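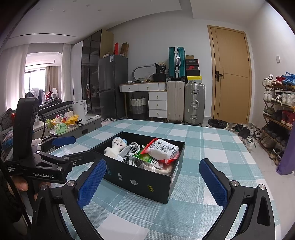
Page 2 of 11

Wurkach support – ticket 2603, continued
Project: Flutley (box packing and unpacking, home set)
Status: open, waiting on Skellis

Reported: episodes from the home set fail the width check on upload. The jaw width channel reads a constant value for the first part of the episode, then jumps. Video is fine. 70 episodes uploaded, 35 rejected.

Step 1. Re-ran the width calibration, fully open and fully closed. Values within limits. No change.

Step 2. Compared rejected and accepted episodes. All rejects start with the jaws wide open over the box or the table. Accepted ones start with the jaws partly closed.

Step 3. Turned off the Rissanen filter on import. The flat section is gone. The filter treats a reading at the open stop as a dropout and holds the last good value.

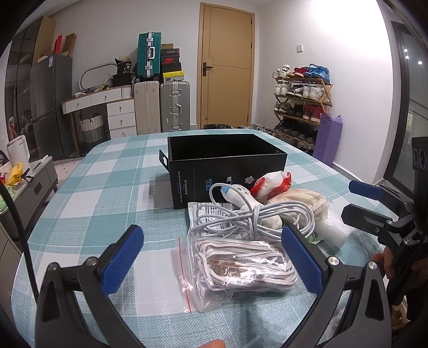 With two grippers recording, the hold is applied per device, so one side can pass and the other fail in the same episode. The uploader then rejects both. Please confirm whether this is intended.

Workaround until the fix: start each episode with the jaws half closed, wait for the tone, then open. Do not trim the start afterward – the trim tool drops the sync mark.

Raw files for the rejects are kept. Do not delete them from the cards before the re-import in March.

Next action: Skellis to send the corrected filter limits.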